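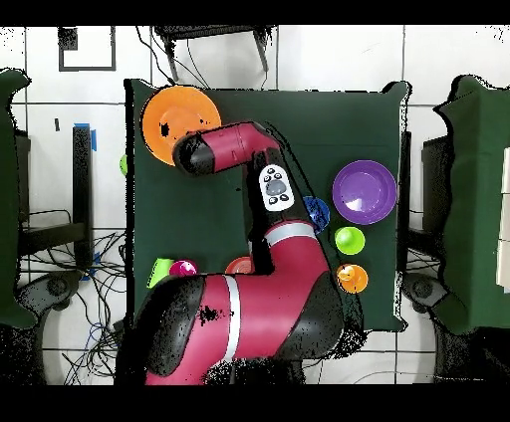 Coloured dishes and cups on a green tablecloth.

MEDIA RELEASE
2022-11-09

Lokville council staff learn to write letters people can read

Front-counter and records staff from the Lokville, Barlow and Mendoza offices have finished a training course in plain-language correspondence, run over 2 days by the Dromov Institute for Local Administration. All 20 of them passed, including those who wrote "please find enclosed herewith" on the entry form.

The council posts 3,000 letters in an ordinary month. A review in August found that many of the calls to the front counter came from residents asking what their letter meant. A fair share of the rest came from residents who believed they knew and had it wrong. 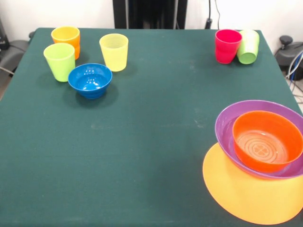 The first morning was given over to the council's own back catalogue. Participants were handed a notice about changed bin collection and asked to find the new collection time. It was in the fourth paragraph, after the name of the by-law, the history of the by-law and a reminder that the by-law applied. One table finished early and was given the dog registration renewal, which kept them busy until lunch.

After lunch the group rewrote both letters, then swapped them with colleagues from another office for marking. Red pens were supplied and went quickly.

The second day covered refusals, overdue notices and replies to complaints. Staff practised putting the decision in the opening sentence, followed by the reason and the way to ask for a review. Trainers also dealt with the word "shall", which will be retired from council letters except where the law insists on it.
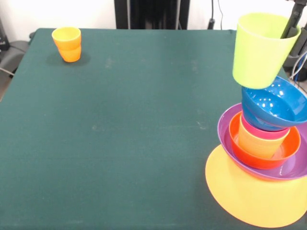 What changes for residents

From now on, rates reminders, parking notices and permit decisions will fit on a single page. Each will carry the direct number of the office that sent it, and that office will be expected to pick up. Older templates will be withdrawn as the new ones are approved by the records office, whose approval form is itself being rewritten.

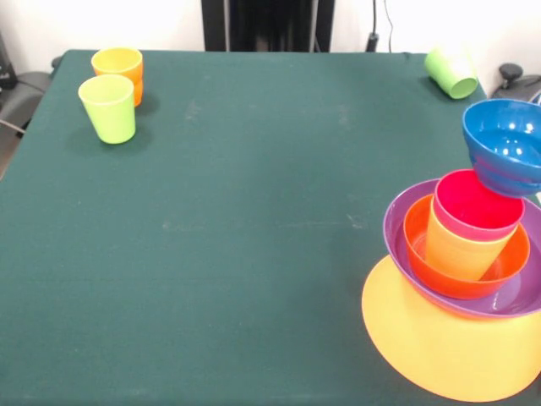
Letters already in the mail are unaffected and remain as clear as they ever were. Anyone puzzled by one can take it to the counter at Lokville, Barlow or Mendoza during office hours and ask to have it explained at no charge.

A second course, for planning and building staff, will be held in the new year. The Institute has asked for extra time.

Media enquiries: Communications Office, Lokville Council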